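Painting a narrow windowless bathroom: washable matte or satin?
Kutik Home Help – Community Boards – Walls and Finishes

Posted by Ward Van Loon

I serve as the representative for a small residential building and have been asked to prepare a written recommendation on bathroom paint before the units are repainted in November. The existing coating is an ordinary interior matte, applied over drywall by the previous management. Several residents have reported streaks beneath the ceiling line after showering, and in 2 units the paint has begun to lift near the door casing.

The contractor, Stekatura, has proposed a satin finish throughout. Some residents object that satin shows every patch and roller mark, and they would prefer a washable matte. The rooms have no windows. Each has an extractor fan wired to the light switch, so the fan stops as soon as the light is turned off.

I would be grateful for guidance on the following. Is a washable matte acceptable in a room used for daily showers? Must the old paint be removed completely, or is sanding sufficient? The quotation stands at 296 per unit for labor, excluding materials, and full removal would raise it considerably.
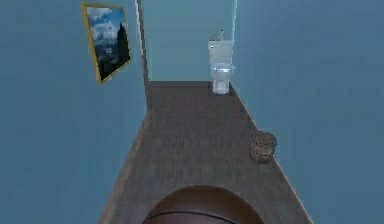

Answered by Griet Michiels

The finish should be selected after the moisture question has been settled. A fan that stops with the light will leave damp air in the room, and no coating sold for household use will make up for that over several years. I recommend that the building install a timer switch that keeps the fan running for 20 minutes after the light is turned off. The work is minor, but it should be carried out by a licensed electrician.

With regard to the finish itself, a washable matte labeled for bathrooms is acceptable on walls that do not receive direct spray. Color also deserves attention in a long, narrow room. Blue-gray on both side walls, as shown here beside the grayish-brown plank floor, is a calm choice, although a dark shade of it can make a windowless room feel closed in. A sample board should be viewed under the bathroom's own lamp before the full quantity is ordered.

Complete removal of the old paint is seldom required. The following procedure is generally sufficient:

Scrape all loose or lifted areas back to a firm edge.
Wash the walls with a mild detergent, rinse, and allow them to dry overnight.
Fill the scraped edges, then sand the full surface with a medium paper.
Apply one coat of stain-blocking primer to any area that has streaked.
Apply two finish coats, observing the drying time printed on the can.

The streaks may be residue drawn out of the paint by condensation. They can often be washed away, but they tend to return where fresh paint is exposed to steam too early. Residents should be asked to shower elsewhere for the period stated by the manufacturer.

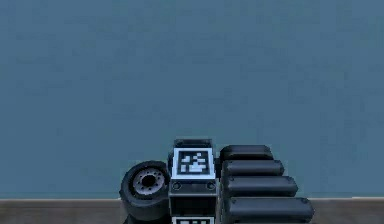

Plain wall in blue-gray.

Answered by Riet Jacobs

Satin. We have had it in our building for years and it wipes clean. Matte marks as soon as someone leans on it.

Answered by Hilde Willems

I agree with most of what Griet Michiels has written, with one reservation. Washable matte products differ a good deal in quality, and the word "washable" on a label may mean only that the surface will tolerate a damp cloth. Please request the technical sheet from the supplier and confirm that the product is rated for repeated scrubbing. If Stekatura cannot provide the sheet, I would accept satin on the walls and keep the matte for the ceiling.

As to patches showing under satin, the usual cause is filler that has not been primed. Filler absorbs paint more quickly than the surrounding wall and dries to a different sheen. The quotation should therefore state in writing that all filled areas are to be spot-primed – this line is frequently left out. It is also advisable to keep one sealed can of each color for later repairs, labeled with the batch number and the unit in which it was used.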